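Cosas del taller, noviembre

4 nov 2022

¡Hola otra vez! Llevaba desde mayo sin subir nada a la galería y ya me daba vergüenza. Entre la mudanza al local nuevo de Zistus y los pedidos de Bivport (656 paquetes, que se dice pronto) no he tenido la cabeza para fotos. Pero bueno, aquí estoy, con café y con ganas de enseñaros cómo va quedando el rincón de la mesa.

La mesa de madera clara es mi sitio favorito, aunque la lleno enseguida: el móvil, una bolsa negra arrugada, un vaso de plástico... Y los paquetes, claro. Los naranjas con la franja blanca me encantan, son tan chillones que los encuentro a la primera (con los grises de Wieser me pasaba media mañana buscando).

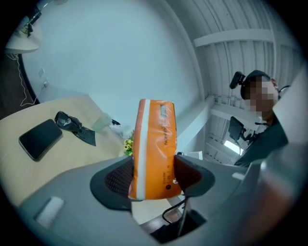
Las flores amarillas son artificiales, sí, ya me conocéis, conmigo no duran ni los cactus. Me alegran un montón el rincón y no hay que regarlas. Quiero poner otro ramito en las estanterías blancas, que con la luz de la ventana quedaría precioso, pero antes me toca ordenarlas.

También tengo pendiente recoger el cable blanco que cuelga por la pared hasta el enchufe. Me pone nerviosa cada vez que lo veo y luego se me olvida, jeje. Ya he pedido canaleta a Drulmont, 34 euros con el envío.

Si alguien sabe de cajas apilables que no se deformen con el peso, ¡dejadme un comentario!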